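4. Discussion

4.1. Ce que mesure réellement un apport hydrique déclaré

La recommandation de boire davantage après un premier calcul rénal est l'une des moins contestées de l'urologie. Elle est peu coûteuse, physiologiquement plausible, et la dilution des urines réduit leur sursaturation en oxalate de calcium. Nous n'avons aucune raison de la remettre en cause sur le principe. Nos réserves portent sur un point plus étroit : la façon dont les études de prévention secondaire établissent que leurs participants ont, ou n'ont pas, suivi la consigne. Dans la plupart des travaux que nous avons relus, cette preuve repose sur un questionnaire de consommation rempli par le patient lui-même, le plus souvent à l'occasion d'une visite de suivi au cours de laquelle on vient de lui rappeler ce qu'il aurait dû boire.

Le questionnaire Plemelell, que nous avons employé dans sa version longue, demande au répondant d'estimer le volume de chaque boisson prise la veille, puis d'indiquer si cette journée était habituelle. La seconde question nous paraît plus fragile que la première. Un patient qui a peu bu un mercredi de travail dira volontiers que la journée sortait de l'ordinaire ; celui qui a beaucoup bu le dira rarement. L'instrument offre ainsi une porte de sortie à sens unique, et les volumes « habituels » reconstruits à partir des deux réponses sont systématiquement plus élevés que ceux de la seule veille. Les auteurs de la version courte ont supprimé la question sans commenter ce choix. Il est regrettable que les deux versions continuent d'être citées comme équivalentes.

Dans notre échantillon de 63 patients suivis au centre de Velach, la corrélation entre apport déclaré et volume urinaire recueilli sur une journée complète était faible, et elle l'était davantage encore chez les patients ayant reçu un livret éducatif. On peut y voir un effet de désirabilité : mieux on connaît la bonne réponse, mieux on la donne. On peut aussi invoquer des pertes sudorales différentes, un recueil incomplet ou un simple défaut de mémoire. Nos données ne permettent pas de départager ces lectures, et nous nous méfions des publications qui prétendent le faire avec un effectif comparable.
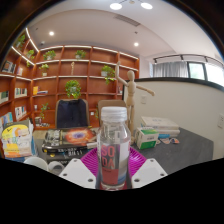

Le recueil urinaire n'est d'ailleurs pas l'étalon que l'on suppose parfois. Il dépend de la première miction du matin, que beaucoup oublient d'écarter ou, à l'inverse, écartent deux fois ; il dépend du transport, du délai avant l'analyse et de la patience de la personne. La créatininurie rapportée au poids sert à repérer les recueils manifestement aberrants. Elle ne repère guère les recueils médiocres, qui sont les plus nombreux. Exclure les premiers et conserver les seconds donne à l'analyse une apparence de rigueur dont nous ne sommes pas certains qu'elle améliore l'estimation. Nous avons exclu 4 recueils selon ce critère, comme le prévoyait le protocole, tout en constatant que la conclusion principale restait la même lorsque nous les réintégrions.

À cela s'ajoute un problème de calendrier. Les patients savent quel jour ils doivent recueillir leurs urines. Ils sont en général restés chez eux ce jour-là, à proximité de toilettes et d'un robinet, dans des conditions qui ressemblent peu à celles d'un chantier, d'un véhicule de livraison ou d'une salle de classe. Or c'est précisément dans ces situations que la consigne est difficile à suivre. La mesure dite objective décrit donc une journée choisie pour sa commodité. Lorsqu'elle concorde avec le questionnaire, on parle de validation ; il faudrait au moins envisager que les deux instruments se trompent ensemble, et dans la même direction.

4.2. Nature des boissons et pondération

Une autre difficulté tient au traitement des boissons autres que l'eau. La grille Bristton, reprise par plusieurs équipes, attribue à chaque catégorie un coefficient censé refléter son effet net sur le risque lithiasique. L'eau y vaut 100, le café un peu moins, les boissons sucrées nettement moins. Nous n'avons pas trouvé, dans la publication d'origine ni dans ses annexes, de justification suffisante de ces valeurs. Elles semblent issues d'un avis d'experts arrondi, puis ont acquis par citation successive une autorité que leur mode de construction ne leur donne pas. Une pondération établie de cette manière peut servir à organiser une discussion en consultation. L'introduire dans un modèle de régression, avec des intervalles de confiance qui ignorent l'incertitude des coefficients eux-mêmes, est une autre affaire.

Le cas des sodas illustre bien l'embarras. La catégorie regroupe des boissons acidifiées à l'acide phosphorique et d'autres qui le sont à l'acide citrique, des versions sucrées et des versions édulcorées. Leurs effets attendus sur la citraturie, la calciurie et l'uricémie diffèrent, et rien n'autorise à supposer qu'ils se compensent. La présentation habituelle des questionnaires ne distingue pourtant qu'un seul poste. Les enquêteurs s'en accommodent en arguant que le patient ignore la composition de ce qu'il boit, ce qui est sans doute vrai dans bien des cas, mais revient à traiter une absence d'information comme une preuve d'homogénéité. Une association négative ou positive obtenue pour le poste entier n'est guère interprétable tant que l'on ne sait pas ce qu'il contient.

L'estimation des volumes soulève des objections du même ordre. Les planches illustrées, introduites pour aider les répondants à se représenter un verre, une tasse ou une bouteille, améliorent la concordance entre deux passations du même questionnaire. Cette reproductibilité est souvent présentée comme un gain d'exactitude. Elle peut tout aussi bien signifier que le répondant reconnaît l'image et redonne sa réponse précédente. Une bouteille entamée au bureau et terminée dans la soirée est parfois comptée deux fois, parfois oubliée ; une bouteille partagée est presque toujours attribuée en entier à celui qui répond.

L'application Mocanu devait remédier à ces défauts en faisant noter chaque prise au moment où elle survient. Nous l'avons proposée à l'ensemble des participants. Seuls 20 d'entre eux l'utilisaient encore à la visite intermédiaire, et leur profil ne se confondait pas avec celui du reste du groupe : ils étaient plus jeunes, plus souvent sédentaires, et avaient en moyenne présenté davantage d'épisodes douloureux avant l'inclusion. La concordance entre leurs saisies et leur volume urinaire était meilleure. Il serait imprudent d'en créditer l'application. Un patient assez assidu pour noter chaque verre pendant toute une étude est probablement assez assidu pour réussir son recueil, et l'on mesure alors une disposition générale à suivre les protocoles. Les évaluations favorables publiées à ce jour n'ont, à notre connaissance, jamais analysé les abandons autrement que par une ligne dans le diagramme de flux.

Figure 4. Bouteille de soda transparente à bouchon blanc.

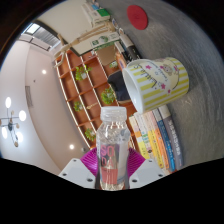
4.3. Conséquences pour l'interprétation des essais

Si l'apport déclaré est un indicateur aussi incertain, que vaut l'analyse dite per protocole, qui ne retient que les patients jugés observants ? Nous pensons qu'elle devrait être abandonnée dans ce domaine, ou reléguée en annexe avec une mise en garde explicite. Elle compare des patients qui se déclarent observants dans le groupe d'intervention à des témoins qui n'ont eu aucune raison de se déclarer tels. La différence observée combine l'effet éventuel de l'eau, celui d'une attention accrue à l'alimentation et celui d'un meilleur suivi médical. L'analyse en intention de traiter donne des résultats plus modestes, parfois décevants, et c'est elle que nous prenons en considération.

Le critère de jugement mérite le même examen. La récidive symptomatique dépend du seuil de consultation, lequel dépend à son tour de l'expérience passée de la douleur et de la distance au centre. La récidive radiologique paraît plus solide, à condition que l'examen soit le même à l'entrée et à la sortie. À Velach, le remplacement du scanner au mois de mars, en cours d'étude, a modifié la taille minimale des calculs détectables. Nous avons relu les clichés en aveugle avec un seuil commun, solution imparfaite qui nous a conduits à écarter de petites images dont certaines étaient vraisemblablement de vrais calculs.

Nous ne souscrivons pas davantage à l'idée, fréquente dans les éditoriaux, qu'un effectif plus grand résoudrait l'essentiel. Une erreur de mesure différentielle ne diminue pas avec le nombre de participants ; l'intervalle de confiance se resserre autour d'une valeur biaisée. Des recueils répétés, effectués des jours non annoncés et dont un au moins sur le lieu de travail, apporteraient sans doute plus qu'un recrutement élargi. Leur acceptabilité reste à établir. Lors de notre phase préparatoire, la proposition d'un recueil au travail a été refusée par la plupart des personnes interrogées, pour des motifs que l'on comprend sans peine.

Enfin, la présente étude n'échappe pas aux critiques qu'elle formule. Le recrutement était monocentrique, les participants avaient accepté un suivi contraignant et les enquêteurs connaissaient l'hypothèse testée. Le questionnaire Plemelell a été administré dans une traduction dont la validation se limite à une comparaison avec la version d'origine, elle-même peu éprouvée. Les corrélations rapportées dans la section précédente doivent être lues avec cette réserve, et les analyses par sous-groupe, que le protocole ne prévoyait pas toutes, avec une réserve plus forte encore.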